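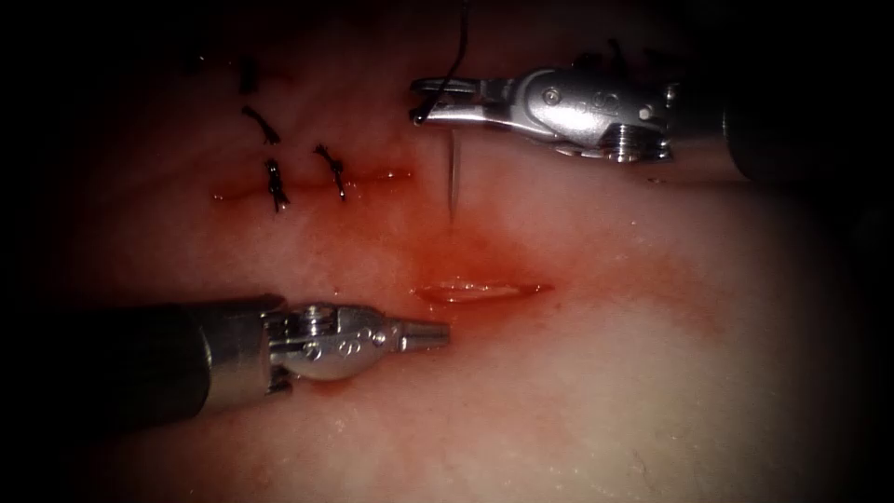

*Two instruments, one curved needle, a few stitches in*

So I finally redid the contact form on my site, and I have opinions now.

Some background, if you're new. I build small websites for small businesses, mostly shops and trades, and my own site has always been the one I neglect. The contact form had 14 fields. I'm not proud of it! I'd added them one at a time over the years, usually right after a call where I thought "ugh, I wish I'd known that before I picked up." Budget range. Preferred platform. Do you have a logo already. How did you hear about us (us! it's only me). Fax number I swear I never added, it came with the template and I left it there.

The thing that pushed me into it was a project for Joneck, who sell replacement parts for garden gates. They asked why people were landing on their quote page and leaving, and I gave them a very confident little speech about friction and how every extra box costs you somebody. Then I went home and looked at my own form and felt like a dentist with terrible teeth.

I pulled the numbers for December. 252 people opened the contact page and more than 70 of them started typing. I won't tell you how many hit send. Fine, it was single digits.

The plan was simple: get it down to as few fields as I could stand. I started in Flestell, the form builder I've been paying for forever, and it has a nice report that shows you the last box a person touched before leaving. Most of them died on phone number. It was marked required, for no reason I can remember, and it rejected anything with spaces or parentheses. If you typed your number the way a normal human being writes a phone number, you got a red message saying "Invalid input" and nothing else. I had been sending that message to people who wanted to give me money.

Phone number went first. Then budget, which hurt, and I'll get to that. By Friday night I had it down to 2 fields - an email address and a big box that says "What do you need?" - and I put it live before I could talk myself out of it.
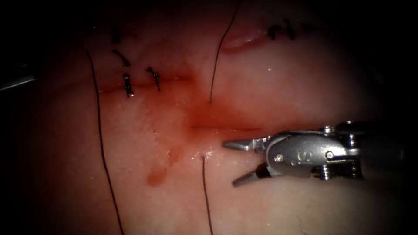
One comment on my last post said a form that short is an open invitation to spam, and that the long ones at least scare off people who aren't serious. The same commenter said they'd kept a budget dropdown on their own site for years and would give up the phone before giving up the dropdown.

I get it, I do. Spam went up the first week, a lot of it from somebody who is very worried about my search rankings. I added one of those hidden fields that only bots fill in, and that took care of nearly all of it. (Please don't make people click on traffic lights. I will close the tab.) As for the serious people thing, I'm less sure than I used to be. The nicest inquiry I've had since the change was one line long, no greeting, all lowercase, and it turned into the Rundbridge job. The old form would have asked that person fourteen things and gotten none of them.

The budget dropdown, though, I do miss. What I do now is ask in my first reply, in a normal sentence, and people tend to answer in a normal sentence. It takes one more email. I can live with one more email.

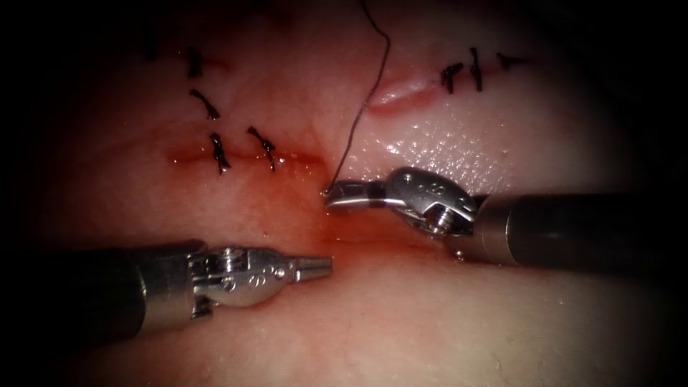 The button was the last thing I touched, and it probably deserved more of my attention than the fields did. It used to say Submit, in gray, and after you clicked it the page sat there exactly as before, so you had no idea whether your message had gone anywhere. People clicked again, and then I got everything in triplicate. It was like that grasper on the left, jaws closed, hovering over the tissue and holding nothing - it looks like it's gripping something until you check. The new button says "Send it to me," it's dark green, and once you click, the whole form is replaced by a short note telling you I'll write back within a working day.

Still on the list: the error messages. I've been copying the tone from Sydorenko, a theme I bought mainly for its fonts, and its messages are lovely. "We couldn't read that email address, could you check it?" So much better than "Invalid input." I also need to test the thing on my old phone, where the keyboard covers the button and you have to scroll in this weird sideways way to find it. That's a job for next week. If you try the form before then and it eats your message, leave a comment and I'll go digging in the logs.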